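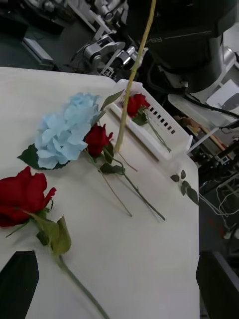

Roses, a hydrangea and the white basket on the bench, seen from between the gripper fingers.

How to budget for a small robot arm without lying to yourself

Every first equipment budget I have seen for a robot has the same shape. At the top is a large, carefully researched figure for the arm. Underneath is a line that says "accessories", with a number next to it that somebody typed while thinking about lunch.

I wrote one of those for our bench at Turkholm. The job was handling artificial flowers: pick up a stem, put it in a basket, repeat until bored. Easy work for a person, awkward work for a gripper, and a good way to find out what you forgot to buy. What follows is the method I use now. It takes an afternoon and a spreadsheet, and you should do it before you ask anyone for a quote.

Step 1. Write the job down before you look at any arms

One paragraph will do. What is being picked up, where from, where does it go, and how rough may the robot be with it? Ours said: "Single stems lying flat on a table, lying any which way and sometimes across each other, into a shallow basket, petals still attached."

Leave out any words you got from a brochure. If your paragraph contains "flexible" or "solution", start again.

Now look at what the paragraph asks for. A rose with a fat bloom at one end and a thin stem at the other doesn't need much lifting. It needs fingers that can close properly on something thin, and enough reach to approach it from an inconvenient direction. We very nearly paid for a heavier arm because the payload figure looked impressive. A fake rose weighs next to nothing.

Step 2. Measure the table, then measure it again with things on it

Reach is quoted to the tip of the arm, stretched out like someone trying to get the last biscuit. Nothing useful happens out there. Put your real objects on your real table, including whatever they go into, and mark the furthest point where the gripper has to come straight down. Buy reach for that point and add a margin.

Then look past the edge of the table. Other equipment, cables, shelves and neighbouring robots all take up air that your arm may want to pass through. Draw them on the plan. Our first drawing showed a tidy rectangle in a white void, and I have never since worked anywhere that looked like it.

Step 3. Split the money into five lines

Use these, in this order:

The arm and its controller.
The gripper, plus spare fingers.
Cameras, mounts and lighting.
The bench: table, power, cable runs, emergency stop, guarding if your risk assessment asks for it.
The consumables: objects to practise on, containers, tape, replacements for all of the above.

If you can't put a number against a line, write "don't know" and go and find out. A blank cell has a nasty habit of being added up as zero.

Set aside 40 per cent of the arm price for lines two to four together. It will look outrageous. Ours came to more than that, and I still get asked about it.

Step 4. Get the gripper quote properly

Ask for the gripper, the adaptor plate, the cable and the software licence on the same piece of paper. We asked Leltley for "a two-finger gripper" and got exactly that, in a very nice box, with nothing to attach it to the wrist. The plate and cable were a further 741 pounds and took longer to arrive than the gripper had.

Questions worth putting in the email:

Does the price include everything between the wrist and the fingertips?
What do replacement fingers cost, and are they in stock?
Can we fit our own fingers without upsetting the warranty?
If we mount a camera at the wrist, will the cable still let it turn all the way round?

The last one saves a lot of swearing. A wrist camera gives you a lovely close view of the thing you are about to grab, and its own fingers are in the picture too, so you can see how each one sits before it closes. It also needs a cable, and cables are where robots go to sulk.

Step 5. Buy the cheap things generously

Consumables get cut first, presumably because "roses, assorted" looks poor on a purchase order. Hold your ground. Artificial flowers wear out. Leaves come off, stems take on a permanent bend, and after a while your robot is an expert on one particular battered rose.

Buy different kinds from the start. A hydrangea head is a big round lump and a rose isn't, and a gripper that is happy with one may make a mess of the other. Different sizes of the same flower are worth having too. Get duplicates of the containers while you're at it, because the shop will stop selling them the moment you have taught the robot where the walls are.

The whole consumables line is likely to be smaller than the delivery charge on the arm.

Step 6. Pay for time as well

Somebody has to lay the objects out, reset them, and lay them out again. Put those hours in the budget at a real rate. Our Lavoie bench was planned with no reset time at all, on the theory that people would do it between other jobs. They did, in the sense that the other jobs stopped.

Allow 2 weeks for installation before you promise a demonstration to anyone. If your supplier says it can be done in a day, ask them whether that includes finding a socket.

Step 7. Decide what you'll buy second

Order the arm, the gripper and one camera. Hold back the rest of the camera money until you have run the job for a month. We kept 2425 pounds in reserve on the Sumgate bench, and when the time came we spent most of it on better lighting. Pale petals on a pale tabletop are harder work than any catalogue photograph suggests. I had pencilled in a second camera.

Put the reserve on its own line with a date for reviewing it. Ours was December. Money with no label gets borrowed by the department down the corridor, and they won't be spending it on roses.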